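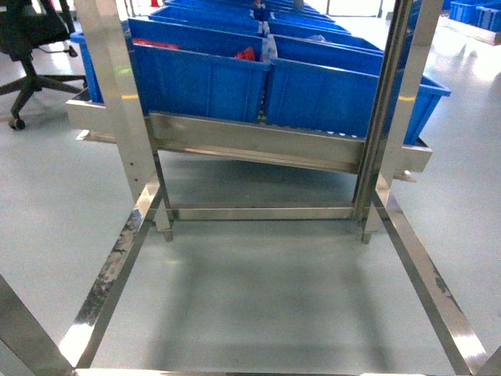
Rack side of the bay, from the approach to the near end. Blue bins in the tray and behind.

Sat 1 August
Tendero gripper kit, trial day 2

Quiet building, so I got the whole bay and a long stretch with the kit before lunch. Writing this while it's still fresh. Jelle Timmermans is in on the next shift and will want to know what state I left things in (good state, mostly!).

Started from a cold boot. Yesterday I lost ages to the wrist connector, and this morning the whole thing was up in 20 minutes, including the finger zeroing. The trick is to seat the connector before you tighten the collar. The quick start sheet has those two steps the other way around. I've penciled in the right order on our copy, and I'll send a note to Lonell so they can fix theirs.

Rack first. I wanted to see how the wrist view and the head view get along in Trerus, and the rack is about the meanest thing in the building for that. Polished steel everywhere, shiny floor, overhead lights bouncing off all of it. The bins are easy to find, that blue stands out against everything. The tray is harder. Depth on the front lip kept jumping while I moved, and it settled as soon as I held the head still for a second or so. I tried the narrow exposure setting and liked it a lot better. Saved it as the rack profile. Please use that one and leave the default alone, I want a clean default to compare against.

One thing I did not expect to enjoy is the layered view, where you can fade the head picture down and bring the wrist picture up over it. I thought it was a gimmick when I saw it in the demo. After a morning with it I keep reaching for it. You line up the big move with one and finish with the other, and there's no hunting for the right window in between.

Then the bench work, which is what we have the kit for. Rod in the fingers, pressing and nudging at small clear or nearly clear things on a white surface. Every vendor shows you colored blocks. Cárdenas needs white on white, with clear tubing and wrapping film in the way, and that's where the last kit we tried fell down.

Film is still the hard part, and I want to be fair about it. It lifts, it folds over on itself, and the depth map has no idea it's there. What the Tendero has going for it is the way the fingers report contact. You get a soft tick in the handle when the rod meets something, and with a bit of practice a springy tick and a solid tick feel different. I was doing some of the slow moves by feel with my eyes half off the screen. Lovely stuff.

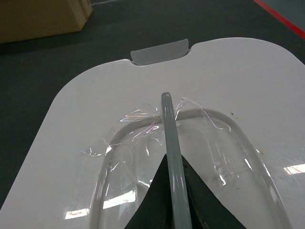 Grip on the rod is better than it was on day 1. I swapped to the rough finger pads and dropped the closing force to 63 percent, down from full. At full force the rod wanted to roll a little whenever I pushed sideways. At the lower setting it stayed where I put it, and I only had to regrip when I came down at a bad angle, which was me and not the kit. I'd like Jelle to repeat this with a lighter hand than mine and see if he can go lower still.

Lag: I can feel it, but only when I'm moving fast. For poking and nudging it doesn't matter. For big swings across the bench I slow down anyway.

Things I don't love, so this doesn't read like a brochure:

The wrist cable loops too close to the forearm. With the wrist turned all the way in, it rubs. I taped it back for now. Lonell sells a longer clip, and I think we should ask for it as part of the trial.

The fan gets loud after an hour or so. Fine today, less fine on a weekday with people trying to talk.

Trerus names every recording by time only. I want a text box where I can type "film, rough pads" and find it again. For now I'm keeping the names by hand in the back of this notebook, page 9 onward.

The glare. Bright spots on glossy white can wash out an edge right when you need it. The wrist light makes it worse if anything, so I switched it off. A bit of diffuser over the nearest overhead might do more for us than any setting in the software. Will ask about a ladder.

Settings as left:
Rack profile saved, default untouched
Wrist light off
Rough pads on, smooth pads back in the case
Closing force 63 percent
Head exposure narrow for the rack, auto for the bench

For Jelle, if there's time: do the bench work first while your hands are fresh, then the rack. Try the layered view at half and half before you decide you hate it. And have a go with the contact feedback turned all the way up, just for fun. I want to know if you can feel the film with it.

My vote so far is to extend the trial and put the Tendero in front of Cárdenas on their own parts. I'd want the cable sorted before then. Battery pack is on the charger and the e-stop is pushed in, so twist to release before you go looking for a fault like I did.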